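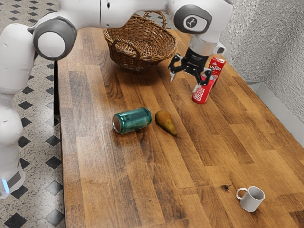 The Flonham cell in simulation, gripper open over the red can.

Flonham table cell: your questions

What is the Flonham cell?
One white arm, one parallel-jaw gripper and one table of everyday things to pick up. We set up each job in simulation first, and I love this part of the work — you can try a daft idea before lunch and bin it by tea!

Why is there a basket and a pear?
Tins are easy to get fond of, but they teach you very little by themselves. A pear has no flat sides, and a basket handle gives the arm something to steer clear of.

How do I set the gripper height?
Open the fingers fully, bring the wrist down over the can in small steps, and stop before the fingers touch the rim. Save that pose as "hover". Everything else is measured from it.

The can and the carton are very close together. Should I move them?
Please don't! Tight pairs are layout 7, and it's a lovely test. Turn the wrist by 18 degrees and try again if a finger clips the carton.

How often should I check the joint zeros?
Every 63 runs in the Jadau viewer, and after any change to the table height. It takes six minutes.

My arm drifts after loading a layout. Help?
Reload the base position first, then the layout — the order matters. If it still drifts, send your log to Remedios Gallardo on the Brurkeck desk.

Page last updated 13th November.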